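Curved needles, and how to get on with them
Last updated: 11/22/19

I came to curved needles late, through a sofa. The seam along the back of the seat had opened up, the filling was starting to show, and there was no way of getting my hand behind the fabric. I had a go with an ordinary darning needle and made a horrible lumpy mess. Then Tzu-hsuan Chien lent me a little curved one from her own tin and I closed the whole seam in one evening! I've been a bit evangelical ever since, so this page is everything I've picked up, in no very strict order.

When a curved needle is the right one

Any time you can only reach the work from one side. Sofa seams, mattress edges, lampshades, the lining of a coat when you don't want to unpick the hem, a tear in a tent that's already up. They're also lovely for mending a rug where it lies on the floor. And for the kitchen, a big one is marvellous for closing a stuffed joint of pork or a boned chicken, so long as you keep that needle for food and nothing else. Mine lives in the drawer with the string.

For flat work on a table, where you can get at both sides, stick with a straight needle. You'll be quicker.

Turn your wrist, don't push

The whole trick is in the wrist. A straight needle goes where you push it, but a curved one wants to travel round its own arc, and if you shove it forwards it either bends or comes up miles from where you meant. Set the point down square to the surface, so it's pointing almost straight in, and then roll your wrist as if you were turning a key. The point will come up by itself further along. It feels very odd for the first ten minutes and then suddenly quite natural — I still get a small thrill when it pops up in the right place.

If it keeps surfacing too soon, you're starting at too shallow an angle. If it won't surface at all, your needle is too big a curve for the thickness you're sewing.

Practise on something that doesn't matter. A washing-up sponge inside an old sock is perfect. It has some give, it has a skin, and you can cut it open afterwards and see how deep your stitches went. I did 30 stitches in a row on mine before I went back to the sofa, and the last few were so much tidier than the first.

Hold it with a tool

I resisted this for ages and I was wrong. Fingers slip on a small curved needle, especially as it gets short on you and there's only a bit of the tip to pull on. A pair of fine-nosed pliers makes all the difference. Grip the needle on the body, well back from the point but not right on the eye, where the metal is weakest. Close the pliers firmly, but don't crush. Smooth jaws are kinder to the needle than toothed ones, and a bit of masking tape wrapped round toothed jaws does nearly as well.

Use your other hand, or a second tool, to steady the cloth close to where the thread comes through. Close really does mean close. If you're holding the fabric a hand's width away it will pucker and drift. Surgeons work in much the same way, with the curved needle held in slim metal jaws, a second instrument pressed down beside the place where the thread comes out, and a fine dark thread that shows up well against red. I think about that dark thread a lot when I'm choosing mine!
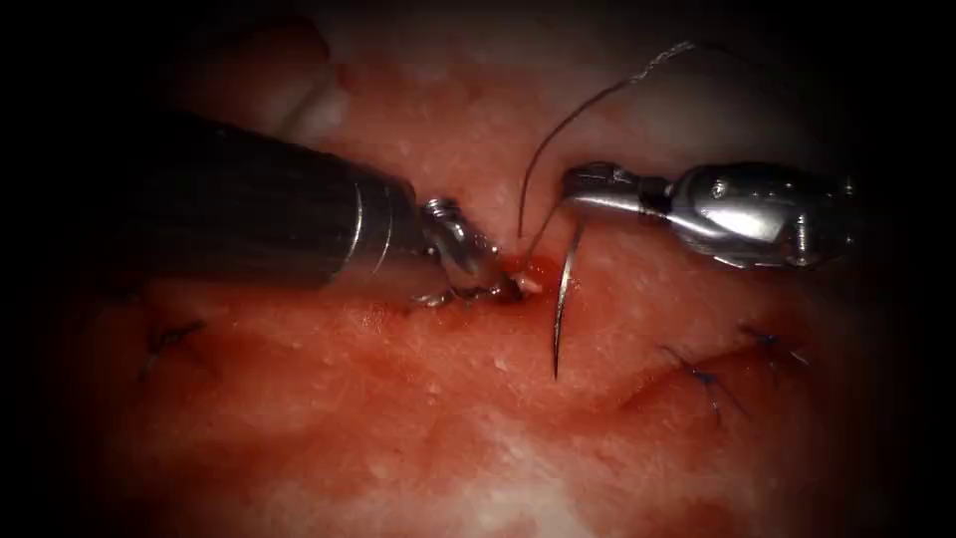 What size of curved needle should I buy first?

Get a small one, as long as your little finger from the top joint to the tip, and a larger one for upholstery. Those 2 will cover nearly everything in a normal house. Add a heavy one later if you find yourself sewing canvas or leather.

Thread you can see, then thread you can't

For practice and for tacking, use a colour that shouts. Dark on light, light on dark. You want to see each stitch as you make it, and you want to find it again when it's time to take it out. Once you're happy with your spacing, switch to a colour that matches, going one shade darker if you can't get it exact. A darker thread sinks into a seam and a paler one sits on top and twinkles at you.

Keep the length sensible. Man-lok Peng, who taught me to mend tents, used to measure from fingertip to elbow and then half as much again, and I've never found a better rule. Longer than that and it tangles, particularly with a curved needle, which likes to flip over and make a loop while you aren't looking.

A quick run over a lump of beeswax helps cotton and linen thread no end. Polyester doesn't need it.

Pulling through

Pull in the direction the needle came out, following its curve, until the point is well clear. Only then change your grip and draw the thread up. Going too early, or yanking sideways, enlarges the hole, and in thin or crumbly material it'll tear straight through to the edge.

Draw up until the two sides just touch and stop there. This was my worst habit. I wanted every stitch tight as a drum, and all I got was a ridge down the seam. The edges should meet comfortably. If you've got a long seam, leave the first few stitches a little slack and ease them all closed together once you can see how it's lying.

Spacing and depth

Go in as far from the edge as you come out on the other side, and keep the depth the same from stitch to stitch. If one side's deeper than the other you'll get a step, with one edge riding up over its neighbour, and no amount of pressing will flatten it. On my sofa I put in a pin at each end and one in the middle before I began, then worked from the middle out. It stopped me reaching the end with a great flap of spare fabric on one side.

Fragile stuff

Old silk, perished leather, felt that's gone soft. Take bigger bites, further back from the edge, and use fewer stitches. If the thread still cuts through, slip a narrow strip of cotton tape underneath and sew into that as well. A finer needle helps too. So does patience, and a cup of tea halfway.

Looking after them

Curved needles are awkward to store because they roll about and stab you. I push mine into a cork, point first, and stand the cork in an old Nello mustard jar with the lid on. A scrap of wool felt folded round them works just as well in a sewing box. Wipe them before they go away, and if you've used one for cooking, wash it in hot soapy water and dry it properly that same minute. I forgot once and had a rust spot by morning.

A blunt point makes a tiny popping noise as it goes in. As soon as you hear that, change the needle or touch it up on very fine wet-and-dry paper, 300 grit to start if it's truly bad and then the finest sheet you've got. Draw it backwards, turning it a little between strokes.

Don't try to straighten a bent one. They snap, and the bit that flies off is the sharp bit. Wrap the pieces in tape and drop them in a lidded tin before they go in the bin.

Where I get mine

The haberdashery on the corner in Nendham has a drawer of loose ones sold singly, which is brilliant if you only want to try. I've also had good strong upholstery needles from Tredar, catalogue number 3767, and they've lasted me through two chairs and a very large dog bed. The Tseng linen thread on the same rack is worth having as well, in the dark brown.

Next on my list is the footstool, which has been waiting since last December and has buttons. Deep buttoning needs a long straight needle with a point at each end, so that will have to be a page of its own once I've worked out what I'm doing!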